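Workshop > Notebooks > Finishing room > February

February, second entry. Start 7:40 am

Wax oil trials on the Tivdale stools, continued. Carrying on from the last page, which has coffee on it, sorry. Readable if you tilt it.

Shop at 61 F when I opened up, heater on straight away. Humidity gauge by the sink says 48, the one over the racks says 55. I believe the racks. Somebody should swap them over for a day and see if the difference moves with them.

Boards on test, all ash offcuts from the stool seats:
A — old oil, two coats, our usual
B — Aerts hard oil, one coat, sanded to 180
C — Aerts hard oil, one coat, sanded to 240
D — Aerts, two coats, 240, gray pad between
E — bare, control

B is the best to the hand. Did not expect that. C looks flatter and a bit mean, the oil hasn't gone in. I think 240 is closing up the grain too much on ash. It was fine on the maple last year so don't read this across to other woods.

D is tacky. Left overnight and still tacky at 8, my thumb left a print. Either I put it on too heavy or didn't wipe off long enough. I wrote "wiped 10 min" on the back but I know I got called to the door in the middle of it. Redo D before drawing anything from it.

A is A. Yellow. We have all got used to how yellow it is, put it next to E and it's a shock.

Water rings. Wet glass on each board, one hour, lifted, wiped.
A — ring, faint, gone by lunch
B — ring, clear edge, still there at 3 pm
C — same as B
D — skipped, tacky
E — ring obviously, raised the grain as well

So one coat is not enough for a seat, never mind how nice it feels. Wilton order says "kitchen use" on the sheet and people will stand mugs on stools. Two coats at 180 is the next thing to try. Call it F. Do G as well, first coat thinned a little, second straight.

Coverage. Tin was 800 g on the scale at the start with the lid off, 300 g at the end. That's for B, C, D plus the two scrap stool seats and what went into the rags, so the number per seat is no good yet. Weigh the rag next time. Weigh it before AND after.

Rags — all in the water bucket, lid on. Found one on the bench end from yesterday, balled up, dry. Not having that. It goes in the bucket when you put it down, even if you're coming straight back to it. These oils heat up in a bundle and we have a ceiling full of dust.

Stools. 80 seats in the Wilton lot, Grulladden wants theirs after that, same pattern with the lower rail. Seats are all through the planer and I've pulled the ones with knots on the front edge. Legs are in the dry rack. Checked a few for moisture, 8 to 9 percent, happy. One read 13 but it was the leg nearest the outside wall, moved it in and marked it with blue tape. Check it agian before gluing.

Dowels. Stock card says 3,264 in the drawer, which can't be right, there's no way that drawer holds it. Probably someone added the new box on twice. Not counting them today.

Sander — the orbital by the window is leaving pigtails again. Changed the disc, same. Changed the pad, better. Old pad had a soft patch right on the edge. New pads are on the shopping list now, get the harder ones. If you see little curls in the finish on anything sanded this week it was that machine, don't blame the oil.

Glue test on the side. Joints in ash oiled BEFORE gluing, because I wiped one tenon by accident. Broke it over the bench edge after a night in the clamp. Came apart clean, no wood torn at all. Unoiled one next to it took a strip of fiber with it. So mask the tenons and the mortise edges, every time, tape is cheap. I used the green low tack and it came off without lifting anything, leave it on till the second coat is wiped.

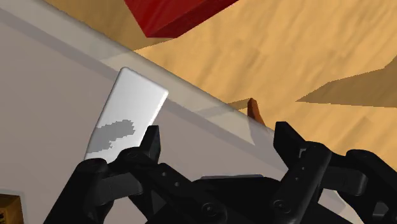 Black gripper, computer render. Jaws wide apart.

3:15 pm. F and G first coats on. F wiped at 15 min by the clock, G the same. Both flat on the points board, tops up, window side of the rack. Don't move them and don't sweep till they've skinned.

Smell is not bad with the fan on low. With it off I had a headache by two, so leave it on.

For next time:
second coats on F and G, gray pad first, light
D over again from bare
mugs test with hot coffee as well as cold water, seperate boards
ask Aerts how long before it's full hard, the tin only says "dry to touch"
bring the other moisture meter in, this one's battery sign is flashing

Lights off 5:20. Heater left on low for the boards.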